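Shop > Laundry & Linen > Folding Gear > Idine Folding Mat

Search products Search Clear

September
By Iara Leiva

I sell folding gear for a living, so the question I get most (at parties, at the dentist, from my own mother) is whether a machine is going to do the laundry soon. So you're getting my answer on the Idine mat page, because it's the same answer I give people who ask whether they should bother buying one!

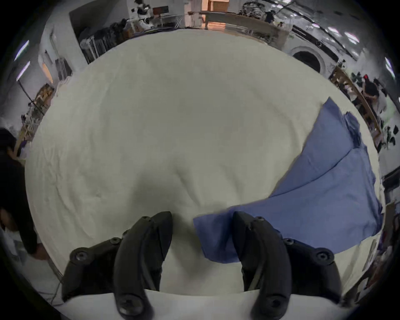
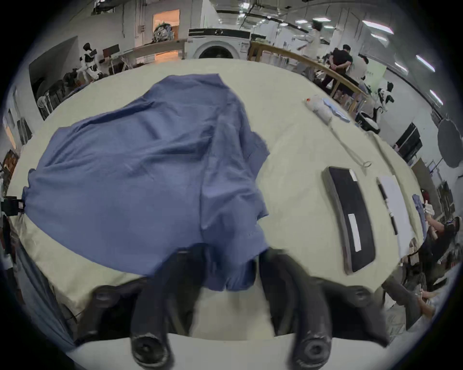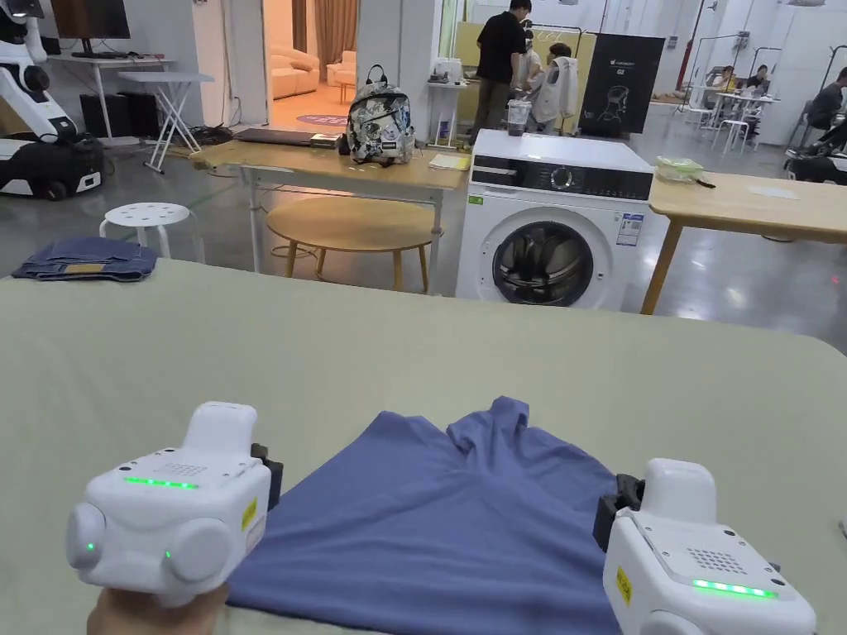 Can a machine fold your shirts yet?

Sort of, and slowly. A towel is a fair fight. It's a rectangle, it has corners, and if a gripper gets hold of one of them the rest is mostly patience. A T-shirt is another matter. Drop it on a table and the sleeves go missing underneath, the collar bunches up, and the thing never lands the same way twice. You and I find the shoulder seam with our fingertips and don't even look down. A machine has to work out where the shoulder is, pick up one layer and leave the other, and then cope when the whole lot slides.

I used to tell people it would never happen. I've softened on that. The hand-held grippers are what changed my mind, because you do the folding yourself with two robot-style jaws and the machine gets to learn from how you did it. Try folding a shirt with a pair of those and you'll feel a lot more sympathy for robots. My first go at it took longer than a whole basket does by hand, and I've been folding for money since my Elport days (hotel linen, don't ask).

What I wouldn't do is wait. If you run a small laundry or a shop floor with a stock table, you'll be folding by hand for a good while yet, and a decent surface makes more difference than people expect.

The mat

The Idine is a padded roll-out mat for any flat table. It has enough grip that a shirt stays where you put it, and enough give that you can pinch a hem without scraping your knuckles. I've had mine on the back table at our Godoy shop all summer and it still lies flat.

Size: 80 inches long, fits most work tables
Straps: 2, elastic, they go under the tabletop
Care: wipe down, don't iron on it (please, I've seen the results)
Price: $215

It ships rolled from our Mikevance warehouse. Leave it out overnight before you use it, or the ends curl up and drive you crazy.

Does it work with a robot arm? A couple of customers have asked, and all I can tell you is that it's a mat. It stays put and it isn't shiny. If you do try it, write and tell me how the sleeves went.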